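The Gripper on the Kitchen Table

Rattana Wiriya answers the door with a screwdriver behind one ear and is talking about springs before I have my shoes off. She has been building hand-held grippers at home since last April, first on her own and now with her friend Zachary Lévesque, who comes over on Thursday evenings with parts in a backpack. They call the design Somboon. It's a tool you hold in your fist, with a pair of jaws at the far end and a camera looking down on them, and the idea is that whatever your hand teaches the tool, a robot arm with the same jaws can learn later.

"People ask why I don't just build the arm," she says. "And I will! But an arm is expensive and the jaws are where all the fun is. You can spend a month on two fingers and still wake up wanting to change them."

She trained as a seamstress and spent eight years repairing industrial sewing machines, so linkages hold no terror for her. The first Somboon was cardboard and brads. The second had arms sawn out of a cutting board, and she still has it, hanging from a nail over the sink. It closes crooked. She opened and shut it for me several times, laughing each time the left side won.

"I drilled one hole off by a hair and the whole thing walked sideways," she says. "With two arms that mirror each other, a mistake on one side shows up right away, since the other side is doing it properly. I kind of love that. It's a tool that tells on you."

Lévesque draws the parts now. He came to the project through Puvance, the shared workshop across the river where he had been making bookbinding presses, and where Wiriya had put up a card asking if anybody knew how to stop a pivot from wobbling. He did. His answer was a metal pin with a proper shoulder on it, and they have used the same kind ever since.

"She had been using bolts," he says, with real pain in his voice.

"They were nice bolts," says Wiriya.

The triangles in the outer bars were his idea too. Holding a tool out in front of you for an hour is harder than it sounds, and every bit of weight far from the wrist counts. He cut away as much as he dared, broke a set by leaning on it, and put a little back. The pads took longer. They tried bare plastic, bicycle inner tube, the rubber from a jar opener and a strip of yoga mat before they settled on pads with ribs running across them.

"The yoga mat was great for one evening," Wiriya says. "Then it started shedding. Little crumbs in everything! The ribs are better because a soft thing can settle in between them a bit. You feel it in your hand when it does, this tiny give, and then it's yours."

I ask to see how they decide that one version beats another, and out comes a school notebook with a grease mark on the cover. Each version gets 300 grasps before they allow themselves an opinion. An attempt counts if the thing leaves the table, travels to the other side and gets put down without being dropped or flung. The version before this one managed 223. Wiriya had hoped for more, and she has written a word next to the number that she asked me to leave out.

What sank it was soft stuff. Blocks are easy, she says, and so is anything with two flat sides. Fabric, string and ribbon are where a gripper shows its manners. It can close on a loop and get nothing, or catch one strand and drag the rest along behind. Lévesque wanted to leave cord off the list until the jaws were finished. Wiriya put it at the top.

"My whole working life has been thread," she says. "If it can't pick up a knot, what would I want it for? I tie them differently on purpose, too. Some with a bow, some just a lump. A fat soft knot sits up and gives you something to go for, but you still have to choose. Do you come in wide and take the whole thing, or do you pinch the top?"

She goes in wide. Lévesque pinches. They have argued about this enough that the notebook has a column for it, marked R or Z.

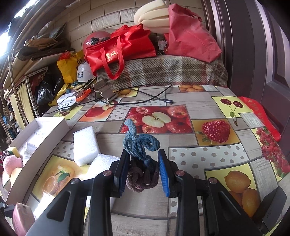 "And you have to start with the jaws open further than you think," she goes on. "That's the part I had to unlearn. With my fingers I close a little on the way in, without noticing, and if I do that with Somboon I bump the knot and it rolls. So now it's open, open, open, get down on both sides of it, and only then squeeze. I say it out loud sometimes. Zachary makes fun of me but I've heard him do it."

"I hum," says Lévesque.

The recordings go onto an old desktop computer in the hallway, where a program Lévesque wrote, called Genach, cuts them into single attempts and throws away the stretches where somebody has stopped to answer the phone. They want 3000 good ones before they try to train anything. The arm that will use them is still a pile of motors and a drawing taped to the inside of a cupboard door, but it has a name already, Tratodeo, which Wiriya's niece came up with and refuses to explain.

I wonder whether a clean white bench might make things easier for the computer, and both of them shake their heads at once. They tried a plain sheet for a week. It was easier to see against, sure, but Wiriya doesn't expect to live in a house with plain sheets on the tables.

"I want it to work where people have their stuff," she says. "Bright patterns, sun coming in, things left lying next to the thing you want. If it only learns on a bare bench then it's going to get a shock the first time it comes to dinner."

There have been bad evenings. One spring let go and vanished, and they spent the rest of the night on their knees with a flashlight. A batch of arms warped on the windowsill. Lévesque once erased a full session by saving a new one over it, confessed by text message from the bus, and brought mango sticky rice the following Thursday.

Next on the list is the handle. The present one suits Wiriya's hand and gives Lévesque a cramp in the thumb, so they are making a longer one with a sleeve that slides. She also wants a softer spring, to feel more of what the jaws are touching. He wants a stiffer one. They plan to build both and let the notebook settle it.

For anyone thinking of starting, Wiriya's advice is to get out the cardboard. "Cut two arms, push a brad through, pick up a sock. You'll know in ten minutes if you've got the bug. I had it in about two!"

She hands me the tool on my way out, just to try. I go for a knot, close too early and knock it over. "Open, open, open," she says, already setting it back up — and on the second go I feel that little give she was talking about, right through the handle. Lévesque asks whether he should write me down as an R or a Z.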